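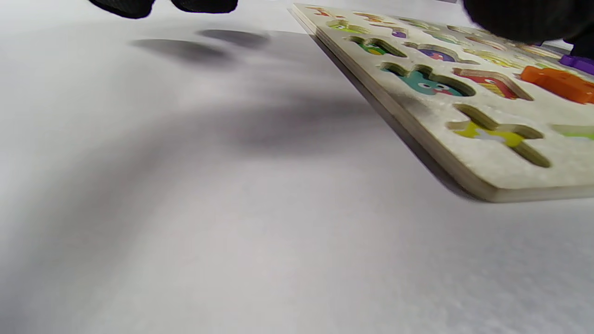 Workshop tips: collecting demonstrations with shape puzzles

Issued by the Kyei manipulation group. Last revised 2019-09-05.

These tips are for staff and visiting students who record demonstrations at the Skeder bench with the hand-held gripper. They assume that you have read the Waltent safety notes and that your tool has been calibrated that day.

Setting out the board

Place the puzzle board at an angle to the table edge and change the angle between recordings. In our November trial, a policy trained on 500 demonstrations with the board always square to the table failed on most rotated boards. A second policy, trained on the same number with the board turned freely, placed the first piece correctly in 30 more trials out of 900.

A plain white table is preferred. Matte surfaces give fewer bright spots than polished ones, but they still show the shadows of hands and tool. Do not try to remove these with extra lamps. Soft shadow across the table did no harm in our tests, and a policy trained under flat light did worse when the blinds were opened.

Boards with a printed picture at the bottom of each recess are suitable for all tasks. Keep bare boards for the matching study only.

Handling the pieces

Wear dark knit gloves. Fit them closely at the fingertips, as a slack tip catches under the smaller pieces.

Loose pieces may lie on the board itself or beside it. Both layouts should appear in each batch. Where a piece lies across a recess, leave it there and record the recovery.

Approach a chunky piece from above and close on its two straightest sides. Pieces with a notch should be turned before lifting, not over the slot. Dzifa Dogbe's comparison of the two habits found that turning in the air added 5 seconds to the median placement and led to more dropped pieces.

Cross-shaped slots need the most care. Lower the piece until one arm touches the wall, then slide it until the others fall in. Pressing from directly above tends to wedge it. The small pull towards the wall is a useful signal, and the Prullomow filter will keep it if the movement is not rushed.

Caring for the boards

Wipe painted faces with a barely damp cloth and dry them at once. Water that reaches the layered edge of a plywood board will lift the paint in time. Rub rough recess walls lightly with fine paper, and brush out the dust before the next recording.

Labelling

Mark a recording as failed only if the piece was not seated at the end. Slow or clumsy recordings are to be kept. Removing them lowered the score on recovery tasks in both rounds of testing.

Questions about labelling should be sent to Ingvild Skjelbred. Spare gloves are kept in the drawer under the Skeder bench.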